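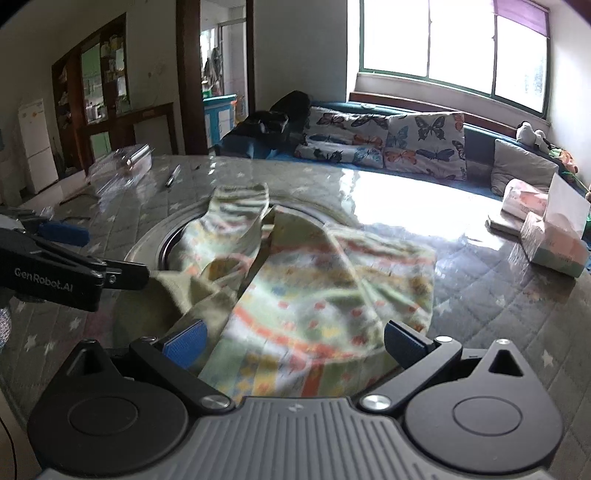
Clemlow grades and sells used comics, and we don't trust grades much, including our own. A 9.0 is one person's opinion on one afternoon. Our scale stops at plain words. If a book is as crumpled as the patterned fabric on that star-covered table, the listing says crumpled.

We opened with 2 long boxes and now list 647 back issues, mostly Ultent and Fukholm titles that the price guides call "hot" every November – we have yet to see why.

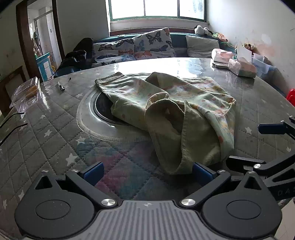

Slabs we sell only if asked. Returns are open for 48 hours, no speech required.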